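Why Do Balls Roll Away?

Put a ball on a table, turn your back, and it's under the couch. Balls aren't sneaky. They're just round. A ball touches the table at one tiny spot, so there isn't much rubbing to hold it still.
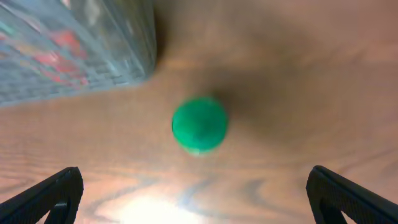
A green ball on a wooden table. Behaving, for now.

A book has a big flat side, so it stays put and looks smug. Tip the table a little and the ball leaves first. Want to test your table? Set a ball in the middle and let go. If it rolls, your table leans. Tell a grown-up. They'll be thrilled.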